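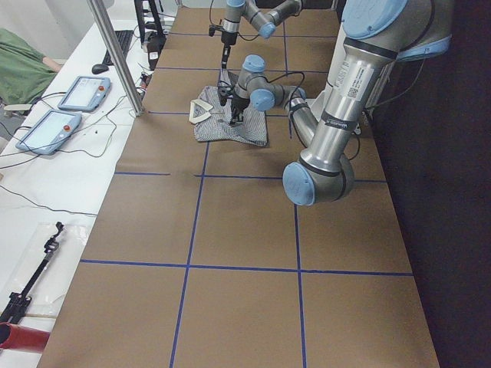 Covering a big work table with kraft paper, worth it?

Forum: Sewing Rooms and Work Tables
Thread views: 817

selvage_sal
Started in September and still going. Brown kraft paper over the whole tabletop, blue tape in straight lines to make a grid. I lay a shirt out inside one section and fold or mark from there. Striped shirts are the worst for me, the collar never sits where I want it. Does anyone else do a grid, and what size are your boxes?

rlumbantobing
I had one for two years. Boxes as wide as a folded shirt front, plus a hand's width. Striped fabric is easier on brown paper than on a white top, I can see the edge of the cloth.

pinbox302
I would skip the tape. It lifts at the corners and a thin cotton catches on it. Pencil lines do the same job.

selvage_sal
Pencil came off on a white collar. Never again.

pinbox302
Then use a harder pencil. I've never had that.

M. Văduva
Tape is fine if you press it down with a spoon. My complaint is the paper. It wrinkles once you steam anything near it. I went to a Basano mat and gave up on rolls.

rlumbantobing
Mats that size cost too much. A roll lasts me most of a year and I throw it out when it gets stained.

M. Văduva
Depends on the table. Mine is small.

hemline_jo
For the stripes, start with the shirt in a heap and find the collar first. Pull it out to the left, flat on the paper, then line the stripes up with the long tape line and smooth away from it. The hem I do last.

pinbox302
I find the shoulders first. The collar moves anyway.

selvage_sal
Going to try both. Does the blue tape leave anything on a wood top if it goes past the paper?

hemline_jo
Not on mine, but I change it every month or so.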